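Informe de avance – Programa de recuperación textil Kosetti
Periodo: octubre
Responsable: Valbona Angelovski
Destinatario: Grudomach, área de financiación

1. Estado de los trabajos

La línea de preparación de prendas superiores funciona con el procedimiento revisado. De los 62 lotes previstos para el periodo se han cerrado 60. Los dos restantes quedaron retenidos por errores de etiquetado en origen y se tramitarán con la siguiente entrega de Jandholm.

Las camisetas de manga larga se extienden boca arriba sobre mesa blanca, con las mangas abiertas en horizontal, antes de revisarlas y plegarlas. Las de manga raglán se registran en categoría aparte – la costura diagonal no sirve como referencia de hombro para el plegado.
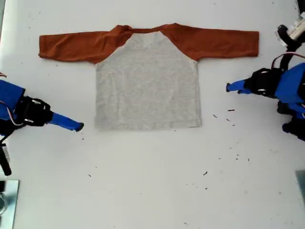 Fikri Subramaniam ha redactado la ficha de plegado para esta categoría. Toma como referencia el bajo recto y la línea de las axilas, e incluye una comprobación previa del cuello, que debe quedar sin torsión. Las arrugas leves del cuerpo no son motivo de rechazo; los pliegues en los puños se corrigen a mano.

2. Incidencias

El consumo de bolsas superó lo presupuestado en aproximadamente 30 unidades. Thoa Ngô ha solicitado la reposición con cargo a la partida de material fungible.

3. Próximo periodo

Cierre de los lotes retenidos, validación de la ficha por Diễm Đoàn y envío del inventario actualizado.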